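点検メモ(2018年2月19日)

Altlowの2階、共用作業室と給湯コーナーの安全点検をひとりで回ってきました。いつもはSibusiso Hlongwaneさんと二人なんですが、今日は彼が出張なので、コメントが長いのは全部わたしのせいです(読むほうは大変だと思う、すみません!)。記号は ○=問題なし、△=様子見、×=要対応。

## 1. 出入口・通路

- [○] 非常口の前に物がない
- [△] 通路幅
- [×] 非常口の誘導灯

通路は前回より断然よくなりました。ただ、コピー用紙の箱がまた戻ってきていて、いちばん狭いところをメジャーで測ったら700ミリ。通れます、通れますけど、わたしが冬のコートでふくらんだ状態だと肩がこすれます。箱は倉庫に移してください。

誘導灯は東側がチカチカしてます。点検ボタンを押すと消えちゃうので、バッテリーが弱ってるんじゃないかなあ。Gumedeさんに見積りを頼みました。交換は部品代だけで2,795円とのことで、これはもう迷わず頼んでいいやつだと思います。

## 2. 作業台・椅子

- [○] 天板のがたつき
- [○] 角の欠け、ささくれ
- [△] 椅子のキャスター

丸テーブルは四方から体重をかけてみましたが、びくともしません。前はコーヒーを置くたびにカタカタいってたのに、脚の下のねじを締めただけでこんなに変わるんですね。うれしくて意味もなく何回も押しました。 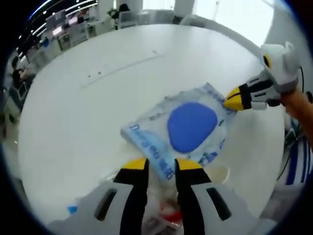
白い丸テーブルと、透明な包装に入った青いパッド

椅子は窓側の一脚だけキャスターの回りが渋いです。髪の毛と糸くずがみっちり……。ピンセットで取れるだけ取りましたが、まだ引っかかるので△にしました。座れないほどではないけど、勢いよく引くと前のめりになります。わたしはなりました。

## 3. 電気まわり

- [○] コンセントの焦げ、変色
- [×] たこ足配線
- [○] 延長コードの被覆

たこ足、またありました。コピー機の裏です。三口タップに三口タップがつながっていて、その先に加湿器と卓上ヒーター。これは本当にだめなので、その場で抜きました。「寒いんだけど!」と思った方、気持ちはよくわかるんですが、ヒーターは壁のコンセントに直接お願いします。二つ同時に使いたいときは総務に声をかけてください。回路を分けられる場所を案内できます。

延長コードは全部手でたどって、ひび割れも踏みあとも見当たりませんでした。Brallelの長いコードは巻いたまま使われていたので、ほどいてあります。巻いたままだと熱がこもるので、見た目がもさっとしても伸ばして使ってください。

## 4. 給湯コーナー

- [○] ポットの給湯ロック
- [△] 床のすべり
- [○] 換気扇

換気扇はフィルターが新しくなっていて感動しました。替えてくれた方、どなたでしょう、ありがとうございます。床は流しの前がぬれていて、靴底がキュッとすべりました。マットを敷く案が前からあるのですが、端がめくれてつまずくのも怖いし、もう少し考えたいところ。とりあえず雑巾を一枚、流しの横に掛けておきました。

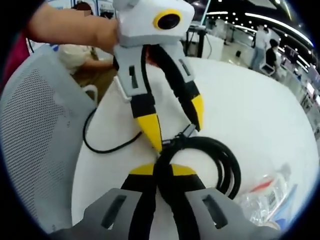

ポットのお湯は82度設定のままにしてあります。もっと熱いほうがいいという声もあるんですけど、注ぎ口が低くて手にはねるんですよね。お茶ならこれで十分おいしいと思うんだけどなあ。カップ麺派の方はケトルを使ってください。

## 5. 消火器・救急箱

- [○] 消火器の圧力計
- [○] 消火器の設置場所の表示
- [△] 救急箱の中身

消火器は管理番号434、針はちゃんと緑の範囲。安全栓の封もついています。持ち上げてみたら思ったより重くて、次の訓練では全員一回ずつ持ってみるのがいい気がしてきました。

救急箱は絆創膏の大きいサイズが切れてます。小さいのは山ほどあるのに! 三角巾は未開封、はさみは錆なし。消毒液の期限が今月末なので、Busoveckの定期便に絆創膏と一緒に足しておきます。あと、箱の中にクリップと飴が入っていました。飴は出しました(のど飴でした)。

## 6. 棚・高い場所の荷物

- [×] 転倒防止の突っ張り棒
- [○] 棚板のたわみ
- [△] 最上段の荷物

北側の棚の突っ張り棒が片方ゆるんでいて、指で回せてしまいました。締め直したものの、天井側の当て板がずれているので×のままにします。最上段には古いカタログの束が載っています。地震のときに落ちてくるのがあれだと思うとぞっとするので、下段に降ろすか処分するか、持ち主の方は決めてください。

## 対応の担当

| 項目 | 担当 | 期限 |
|---|---|---|
| 誘導灯のバッテリー | Gumede | 2月中 |
| 突っ張り棒の当て板 | Hlongwane | 2月中 |
| 絆創膏・消毒液 | わたし | 次の定期便 |
| コピー用紙の箱 | 総務 | 今週 |
| 椅子のキャスター | 未定 | 未定 |

椅子は誰かピンセットさばきに自信のある方、お願いします。工具は給湯コーナーの引き出しの二段目です。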